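Ticket 2000: Fruit bowl on display table, recurring complaints
Site: Tasenstead showroom, ground floor
Opened: February 11, 2024
Opened by: Marichka Ivanyshyn
Priority: Low (raised to Medium by someone who does not eat fruit)

Reported problem
Oranges go soft on the underside. Cloth slides down into the bowl and the fruit ends up sitting on bare glaze. Also, the tabletop shows every fingerprint ever made on it, but that's ticket Villia-4 and I'm not reopening it.

Log

MI: Swapped the thick napkin for a thin white one. The thick one was holding moisture like a bath mat. Left plenty of it hanging over the rim so it has something to grip.

Nechyporuk desk: Could we try wax fruit?

MI: We tried wax fruit in July. The table sits under the lights. Please see the photos of July.

MI: Day 2. Cloth has stayed put. One orange replaced, reason given on the slip as "lunch."

Nechyporuk desk: Can the bowl go nearer the front so people notice it?

MI: People notice it. See previous entry. Keeping it toward the back, where taking one at least requires a reach and a moment's thought.

MI: Underside check. All firm. Turned each one a half turn and put them back touching, because spread out they roll and pull the cloth with them. Wiped the table with the dry Trorau cloth, no spray. Spray leaves a haze on that dark gray that you can see from the parking lot.

Current setup
White round bowl, thin white cloth, four oranges. No fifth orange on top. The fifth orange was a suggestion from upstairs and spent its brief career on the floor.

Status: Monitoring. Will close after 2 weeks without a soft one. 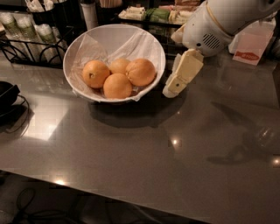

Until then, whoever restocks, please buy the same size as last time and peel the stickers off before they go in the bowl, not after. I found the last batch of stickers on the underside of the table.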